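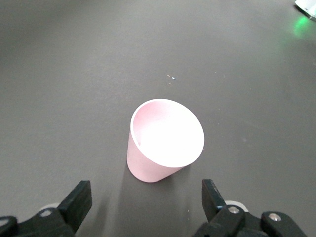
A reply to my last thread asked why paper cups can't just go in with the newspapers, if they're made of paper. Fair question, and a few others wanted to know the same, so I'll go through what I know. I did four years on the sorting line at the Mac Carthaigh site outside Trurnbridge and now work in the office there.

Most paper cups have a thin plastic lining on the inside. Without it your tea would be through the bottom before you'd sat down. The lining is bonded to the card, so you can't peel it off cleanly at home. Please don't try, people send me photos of it.

Newspaper and cardboard go to a pulping mill. They get soaked and stirred until the fibres come apart. Ordinary card does this fairly quickly. A lined cup takes much longer and leaves bits of film behind. The mill we sell to won't take them in the mixed paper and will reject a bale if there are too many.

A rejected bale costs us the haulage both ways and we still have to get rid of it. Last November we had two come back in the same week. That was mostly food trays though, not cups.

Cups can be recycled. The fibre in them is good quality. They need to be collected on their own and sent somewhere set up for it. The Gradau shopping centre has a cup bank by the lower car park entrance and those do go to a mill that handles them.

Lids off first. Lids are a different plastic and whether your council takes them depends on the council. Sleeves are plain card and can go in with the paper.

Tip out what's left in the cup. A quick rinse is fine but you don't need to wash it up. The trouble is liquid running into everything else. One half-full milkshake can spoil a whole bag.

"Compostable" on the side doesn't mean it will rot in your garden heap. Most of those are meant for an industrial composter, which runs hot for weeks. I put one in my own bin at the bottom of the garden and it was still a cup 3 years later. Softer, with a few worms in it.

Don't put them in the food waste caddy either, unless your council says you can. Ours says no. Groslow, one council over, says yes to some of them. I know this is annoying. I don't write the lists.

Someone else asked about plain party cups, the coloured ones. Treat them like coffee cups. A few brands have a water-based coating now and these do pulp better, but we can't tell them apart on a moving belt, so they all come off with the rest.

If you've only got a general waste bin near you, use that. A cup in general waste does less harm than a cup in the paper.

The Gradau bank is emptied early, usually before 7. If it's full, take them home again. Don't leave them in a carrier bag next to it, they blow about and the bag ends up in the stream.

The 89 bus stops right outside, for anyone without a car. Will do foil and crisp tubes next.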